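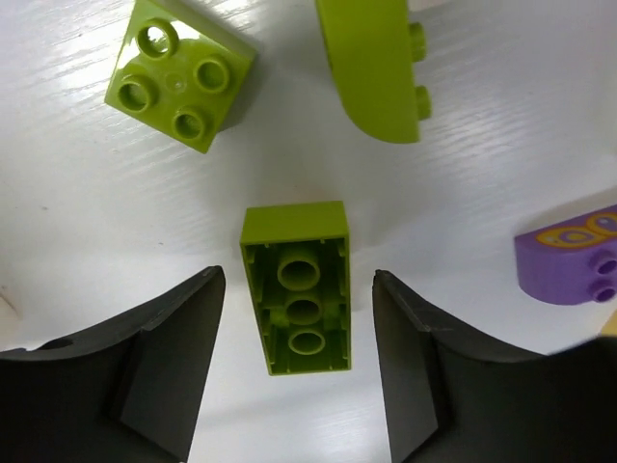

Pince ouverte de part et d'autre d'une brique vert citron retournée, face creuse vers le haut.

Cellule de tri Womik

La cellule Womik est un poste robotisé de tri et de retournement de grosses briques de construction. Mise en service dans l'atelier de Gravach, elle comprend un bras à 6 axes, une pince à deux doigts, une petite caméra fixée au poignet et une table blanche. La commande est assurée par le logiciel Lu. La présente page traite du réglage et de l'entretien de la pince et de la caméra.

Pince

Les doigts, gris foncé, se terminent en pointe et portent un chanfrein sur leur face intérieure. Ils sont fournis par paires par Drodent et ne se remplacent jamais séparément. Le contrôle de l'alignement se fait doigts ouverts, au-dessus d'une brique 2x4 dont l'axe long est parallèle aux faces de serrage. L'écart doit être égal des deux côtés. Un décalage se corrige d'abord dans Lu, par le paramètre de centrage – les vis de la base ne sont reprises que si la correction logicielle arrive en butée.

Les faces intérieures sont essuyées avec un chiffon sec à chaque changement d'équipe. Au bout de 2000 cycles, on vérifie le jeu des articulations. Les doigts sont changés dès que les pointes ne se rejoignent plus à la fermeture.

Caméra et éclairage

La table est brillante et renvoie la lumière des rampes. Ces reflets peuvent être confondus avec le bord d'une pièce claire, et le seuil de détection est donc réglé lampes allumées, table nettoyée. La valeur retenue à Gravach est 212. Elle est relevée dans le carnet de la cellule après chaque remplacement de lampe.

Le temps de pose est réglé sur des pièces de formes et d'orientations différentes : brique 2x2 tenons vers le haut, brique courbe couchée sur le côté, brique 2x4 retournée. Cette dernière est la plus délicate. Les parois assombrissent l'intérieur, et les trois tubes creux alignés au centre sont parfois lus comme des tenons. Les pièces à décor imprimé sont ajoutées ensuite.

Remise en route

Après un démontage, le bras est ramené en position de repos, puis la pince est ouverte et fermée à vide. Une série de 40 prises est ensuite lancée à vitesse réduite. En cas de prise manquée, Lu enregistre la dernière image et arrête le bras au-dessus de la table.

Dernière modification de la page : July 12, 2019

Partages : 6 – Commentaires : 0

Ce site utilise des cookies pour mesurer son audience. En poursuivant votre navigation, vous acceptez leur utilisation.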